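Bench notebook, Wednesday — bottle pickup, cell with the flowered walls
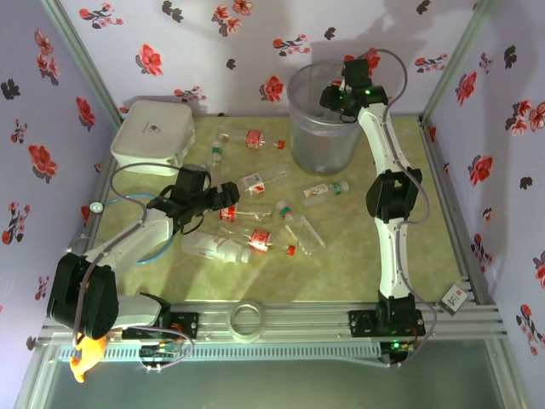
Bottle task, both arms working. Right gripper at the mouth of the bin, left one over a bottle with a red label.

Started at 9:40. The chore is the same one Bernadette put on the list in January: plastic bottles on the floor, get them into the clear bin, stop when the floor is clear. A kid can do it while talking on the phone. I want a number for how close we are before Gus goes to Escobedo and tells them what we can offer.

Ran 47 pickup attempts before lunch, resetting the floor by hand whenever it ran out of bottles. A miss means the gripper closed and came up with nothing, or dropped the bottle outside the bin. 14 misses. Anika logged them on the sheet, and her notes on cause are better than mine, so go by hers if we disagree.

What goes wrong, from memory:

Clear bottles are still the worst. The Drostuvon planner wants to aim at the label, so if the label is near one end the grip lands off center and the bottle swings on the way up. The white one with red printing gave us almost no trouble. I'd like to try a run with the labels stripped off, to see how bad it gets. Kitchens have plenty of bottles with no label.

Bottles lying against each other. The gripper goes down between them, pushes one away, and then the planner has to look again. Costs time more than it costs misses.

Rolling. The floor sheet is smooth and a round bottle will move if a finger touches it early. Vaughn says slow the last bit of the approach. Tried it for the last few attempts and it seemed to help, but that was too few to say.

Handling at the bin is fine now. Since the change to the release height the right arm lets go with the fingers partway inside and the bottle drops straight. We used to bounce them off the rim. Left arm still has the longer trip and we have it passing to the right one when the bottle is on the far side. The pass failed twice, both times on a small bottle.

Time: about 5 minutes to clear a full floor when nothing goes wrong. I did it by hand for comparison and didn't bother with the stopwatch, it was that short. Speed matters less for the home case, where the thing can run while people are at work. For the shop floor at Clasholm it matters a lot, they want scrap cleared between shifts and the shift change won't wait.

My answer for Gus, if he asks today: it can pick up bottles in a room that holds still, with somebody checking on it. I would not leave it alone overnight. It doesn't know what to do with a bottle that still has liquid in it, and we haven't tested crushed ones at all. Clotilde thinks crushed ones may be easier because they don't roll. Could be. They also lie flat, and flat things have been trouble on every task so far.

To do
Label-off run, same bottles.
Crushed bottles, ask Bernadette to save some from the break room.
Slow approach on both arms, full set of attempts.
Check the Rinora camera settings against last week's, Anika thinks exposure drifted.
Vaughn to look at the pass between arms.

Stopped at 4:15. Sheet is in the binder.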